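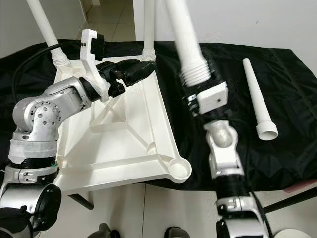
Ticket 2391
Subject: Stool cell, third leg not threading during open day rehearsal
Site: Skellska demo room
Status: Closed
Priority: High (visitors booked)

Reported by Skellska, October 13, 2025, 09:41

Two-arm cell. Left arm holds the base by the printed bracket, right arm picks a leg from the cloth and screws it in. First and second legs go in fine. On the third the right arm brings the leg to the socket, turns it, and stops with a torque limit warning before it has done a full turn. The leg comes back out when the arm retracts. Same result on four tries. We have visitors from Vivumero on Thursday and the assembly is the main thing they are coming to see.

Software is the release we were given in September. Nothing has been changed on the right gripper.

Reply from Bisht support, 10:23

Please check the following and report back:
- Try the same leg by hand in the same socket.
- Swap to a different leg and run again.
- Look at whether the base shifts when the right arm starts to turn.
- Send the log from the last failed run.

Skellska, 11:02

By hand the leg goes in with no trouble. Different leg, same fault. The base does shift. It is only a small movement but you can see the socket side lift off the cloth as the thread meets. Log attached.

Bisht support, 11:50

Log shows the right arm arriving at the taught position with no error. The side load goes up as soon as rotation starts, so the thread is probably crossing. That fits with the base lifting. Two things to try:

1. Flatten the cloth and fix it to the table at the corners. A fold under the rim is enough to tilt the base.
2. Raise the left gripper closing force from 23 to 41 per cent for leg three only. Leave legs one and two as they are. Do not go above 50, the bracket is printed and will crack.

Skellska, 13:15

Cloth flattened and taped. Ran it without changing the force: leg three caught on one run out of three. Then changed the force to 41 and ran it five times, all five went in. Bracket looks all right.

One more question. On the last run the arm paused for a few seconds with the leg held up before moving to the base. Is that a fault?

Bisht support, 13:38

No, it is waiting for the vision check on the socket. If the score is under 91 it takes a second image and tries again. Keep the room lights at the same level you used for setup and close the blind if the sun comes round.

Skellska, 15:20

Lights fixed, pause has gone. We also have a spare bracket on order from Zondelance in case this one goes. Settings saved as a separate profile so the normal one is untouched. Please close.

Bisht support, 15:26

Closed. The ticket can be reopened within 14 days by replying to this message.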